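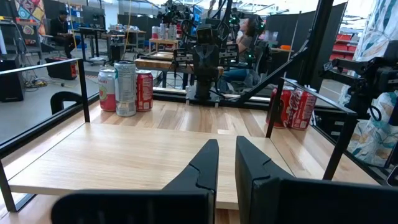 Cans on the honey-colored table, two Cokes over on the right and three assorted on the left

From: the Ulari Road end of the list
To: Kotalitz Can Collectors
Date: Wednesday, March 21, 2018
Subject: Re: Re: sorting by brand or by height??

> I've been going back and forth on this since January and I'm ready to
> give up. If I sort by brand, the tall skinny ones end up stuck in with
> the regular ones and my shelf looks like a bad set of teeth. If I sort
> by height, my Cokes get split up all over the place. What does everybody
> else do? Also, has anyone got room for the Tang cans? I have 9 of them
> and they don't fit anywhere.

Oh boy, do I have opinions on this one! I went through the exact same thing when I moved my stuff out of the closet and onto real shelves (which took me most of a month, don't ask about my back).

I'm a brand person, always have been, but I do my sorting on a table first and I can't recommend it enough. You put a few out, you walk off and get a coffee, you come back and right away you see what's bugging you. In the picture I've got two Coca-Cola cans paired up on the right, and they look great together, no argument there. Then there's the row at the back left: the white one with the red and pink band, the silver one, and a red one with the white script. The silver one is a bit bigger than the cans on either side of it, and I kind of like that! It gives the row a little hill. So maybe your bad teeth aren't so bad if you put the tall guy in the middle and let the short ones lean up to him from both sides.

The other thing is color. Red next to silver next to white looks a whole lot better to me than six reds in a line, where after a while your eye just slides right over them. I know some of you will want to throw things at me for breaking up a brand, and a year ago I'd have been throwing too. My catalog is still strictly by brand, all 2,379 entries of it, so I can find anything I need. The shelf is for looking at.

For what it's worth, my Plodesis shelves take 32 regular cans each if you go two deep, fewer if you mix in the tall ones. Measure before you buy! I didn't, and the top shelf was too low for anything but the shorties.

As for the Tang cans, I could take four, maybe five, if you don't mind splitting them up. I'd trade you out of my doubles box, which is up to 164 now and taking over the laundry room. Tell me what you're short on and I'll go dig.

Oh, and does anybody have a good way of getting old price stickers off without taking the paint along with them? I've been using cooking oil and a lot of patience and I'm running low on both.

Happy sorting, and write me off-list about the trade if that's easier.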